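Asabe Iyamu
@asabe_raeumt

Ich räume diese Woche den Küchentisch frei und schreibe hier mit. Der Tisch ist seit Mai Ablage für alles, was keinen Platz hat. Länger Thread, wer nur das Ergebnis will, scrollt nach unten.

2/ Ausgangslage: 60 Quadratmeter, zwei Leute, eine Küche mit drei Oberschränken. Der Tisch stand vorher bei Musas Tante in Ilthorpe. Helles Holz, geölt, nicht lackiert. Man sieht jeden Glasrand.

3/ Erste Runde: Papier. Werbung weg, Rechnungen in den Ordner, Garantiescheine in eine Hülle. Die Anleitung vom alten Wasserkocher habe ich weggeworfen, den gibt es seit dem Umzug nicht mehr.

4/ Zweite Runde: Kleinkram. Batterien in die Schublade, Gummibänder in ein Schraubglas, vier einzelne Schlüssel. Zu zweien weiß ich das Schloss nicht. Die liegen jetzt im Flur und warten auf Musa.

5/ Dritte Runde: die großen Sachen. Die brauchen am meisten Fläche und bleiben bei mir immer bis zum Schluss liegen.

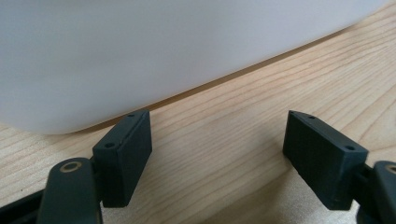 Großes weißes Teil, helle Maserung. Vorne ist schon Holz zu sehen.

6/ Bei großen Sachen gilt bei uns jetzt: Was weniger als einmal im Monat benutzt wird, kommt in den Keller. Was öfter gebraucht wird, kriegt einen festen Platz im Regal. Der Tisch zählt nicht als Platz.

7/ Zum Anheben: bitte nicht über geöltes Holz schieben. Ich habe das mit einem Tontopf gemacht und der Kratzer ist immer noch da, quer zur Maserung. Mit der Maserung fällt es weniger auf, gut ist es trotzdem nicht.

8/ Weil gefragt wurde: Das Öl ist von Helance, das matte. Dünn auftragen, nach einer Viertelstunde den Rest abnehmen, über Nacht in Ruhe lassen. Lappen danach zum Trocknen flach ausbreiten, nie zusammenknüllen, die können sich selbst entzünden.

9/ Krümel bürste ich in Richtung der Maserung ab, danach ein nebelfeuchtes Tuch. Kein Spülmittel direkt aufs Holz. Für die Ränder von Gläsern nehme ich feines Schleifpapier und öle die Stelle nach.

10/ Musa Ogundipe möchte festgehalten haben, dass die Hälfte der Papierstapel von mir war. Stimmt. Die Schlüssel sind aber seine.

11/ Offen sind noch das Regal und die Kiste mit den Kabeln. Die Kiste mache ich morgen, dann hänge ich den Rest hier an.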